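Back to the accordion

I stopped playing the button accordion when I moved for work, and for a long time the box sat in a closet under two winter coats. I took it out again in June. A few people have asked how it's going, so I'm writing it up once and will send them the link.

The instrument is a two-row diatonic in G and C. If you haven't played one, each button gives you one note when you push the bellows and a different note when you pull. People who come from piano find this maddening. I came from nothing, so it seemed normal to me, and my hands remembered more of it than my head did. The first tune I tried was a slow waltz I used to play at the end of the night at dances, and I got through the A part without thinking. Then I thought about it and lost it completely.

The box itself was in worse shape than I was. Three of the reeds on the treble side didn't sound on the pull, the low G on the bass side rattled, and the whole thing smelled like a basement. I called four places before I found Hämmerli, a small repair shop a couple of hours north of me that still does free-reed work. They asked me to play it over the phone, which felt silly, but the man listening named the dead reeds before I told him which ones they were.
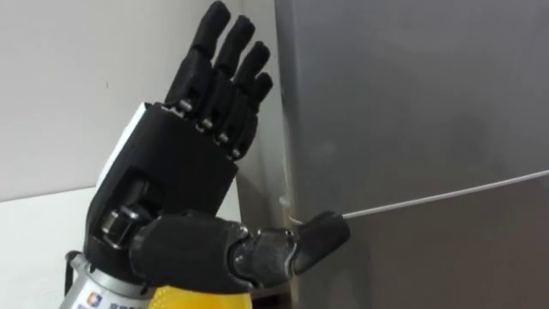

The wax was the main problem. On older accordions the reed plates are held onto the wooden blocks with a mix of beeswax and rosin, and after enough years it dries out and cracks. Some of mine had come loose and were leaking air. They offered to patch the bad spots or redo the whole treble side. Patching was cheaper, but the shop said I'd be back within 2 years, so I had them do the full job. The bill came to $1,800 with the leathers and the tuning. That's more than the box would sell for. I knew that going in, and I had put money aside.

I asked them to leave the tuning a little wet. Wet tuning means the two reeds for each note are set slightly apart in pitch so they beat against each other. A lot of players now want it dry, and dry does sit better with fiddles, but I learned on a wet box and a dry one sounds like a harmonica to me.

While it was in the shop I tried to get my ear back. I used Tileo, an app that slows recordings down without changing the pitch. It's good at that and not much else. The free version only lets you loop one section at a time, and the section markers move by themselves if you rotate the phone. I went through a folder of old dance recordings and wrote down the names of the tunes I used to know. I got to 182 before I ran out of recordings. I can play perhaps a quarter of them now, if someone else starts.
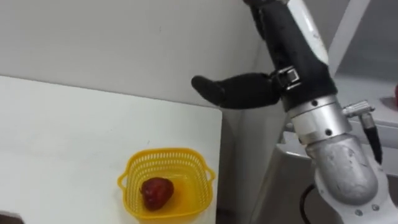 A hand above the table, with its buckled strap.

The teacher I found is Glenys Nepia. She plays a three-row herself and mostly teaches adults who quit and came back. Lessons are 40 minutes, every other week, over video. I had doubts about doing it that way. The sound is bad and there's a delay, so we can't play together at all. What we do is take turns. She plays a phrase, I play it back, and she tells me what my left hand was doing while I wasn't paying attention to it.

My left hand is the weak point. I used to play the basses as a steady oom-pah straight through, loud, because that's what carries in a hall. Glenys has me leaving most of them out. For the first month I was only allowed to play a bass note on the first beat of every other bar. It sounded thin to me, but when I recorded it and listened the next morning, the melody was a lot clearer. My bellows changes were also rougher than I'd thought, and there was nothing to hide them.
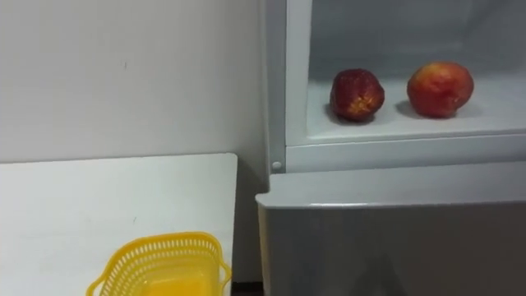 Yellow basket, white table.

Practice is half an hour before work and whatever I can manage in the evening. I start with the G scale across both rows, finding each note in both directions where it exists, and then I play one tune I know and one I don't. The one I don't know at the moment is called Pimik. It's a polka in three parts, and the third part goes up to the top of the C row and stays there. I've been on it for three weeks. The fingering Glenys wrote out for me uses the pinky on the highest button, and my pinky isn't strong enough yet to come down on time. I've tried it with the ring finger and it's possible, but then the next phrase starts in the wrong place.

I've also changed the straps. The old ones were narrow and cut into my shoulder, and the new ones are wide with a bit of padding. I wear the left one shorter than the right so the box sits over my left thigh when I'm seated.

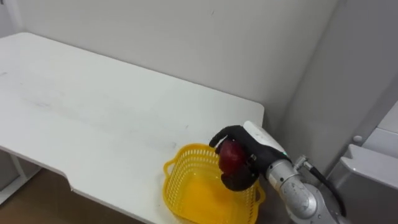
The next thing is Grorkholm. It's a weekend of sessions and dances held in a school building out by the lake, and I used to go every year. There's a slow session in the mornings for people who are learning, and a fast one at night in the cafeteria that goes until they turn the heat off. I'm signed up for the slow one. I'd like to have six or seven tunes I can start myself, at a speed other people can follow, and right now I have four.

If anyone reading this is going and has room for a passenger with one accordion case, let me know. I can split the gas. I also have a spare music stand and an old instruction book for two-row in G and C, with some pencil marks in it, free to whoever wants it.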